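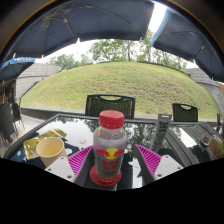
Peltthorpe opens its brush and rod shop to visitors one Monday a year, and I had wanted to go ever since I bought one of their two-piece shotgun rods at a club sale. The drive up was long and warm, and I was glad of the outdoor tables when I got there. A clear bottle with a wide red screw cap and a red and yellow logo stood on the dark glass while I read through the visitor sheet, which had the day's talks on one side and a very good exploded drawing of a rod coupling on the other. I kept the sheet.

The tour started at 9 with Beatriz Carvalho, who runs the rod bench. She walked us through the whole job from raw brass bar to finished ferrule, and I could have stayed at that bench all morning! The threads are cut on a lathe that came with the building when the firm moved in, back in 2000. She let us screw together a good coupling and one from the reject tray, and you could feel the difference right away - the reject had a tiny bit of rock in it that would drive you nuts halfway down a 30-inch barrel.

Next door is the brush room. Thảo Lâm showed us how a bronze brush is made: the bristle wire is laid between two legs of a twisted core, the core is spun, and the whole thing turns into a spiral in a second or so. Then it gets trimmed to gauge. She trims 12 gauge a hair over size because the bristles take a set after the first few passes, and she told us to stop dunking them in solvent and leaving them overnight. (Guilty. I went home and threw out three.) The wool mops are done by hand at the far end, and the room smells of lanolin and oil, which I liked a lot.

Cases were the part I knew least about. Cường Ninh does the fitting, and he had an oak Orinard case on the bench with the lid off and the green baize half laid. Every compartment is cut to the piece it holds, so the oil bottle stands up and the jags don't roll under the turnscrews. The Orinard has 18 fitted places, and he says the corners of the baize take longer than all the woodwork. He also repairs old cases from other makers if you send him photos first.
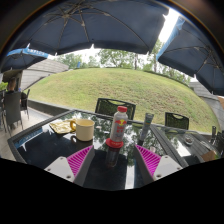 Lunch gave everybody time to compare notes on oils, and there were plenty of opinions. Lộc Lã uses Baysal for storage and nothing else, wiped on thin with a flannel, and he has a pair of old side-by-sides that make a pretty strong case for it. I'm a Forkow man for the action and hinge pin, so we went back and forth for a good while. It was a fine spot for an argument, with dark umbrellas over us and the wide grassy slope to look out on. Divya Shetty came by and settled part of it by telling us we were both using too much.

The afternoon was a bore cleaning session, and you could bring your own gun if you had booked it in. Push through from the chamber end, patch first, brush second, mop last. I knew that much, but I had never thought to check the jag for burrs with a scrap of cotton, and mine had one!

Tickets were $70 with lunch included, and parking is on the left past the second gate. The shop takes cards. I came away with a 20 gauge brush set, a spare flannel and a brass jag, and I've already put my name down for the next one.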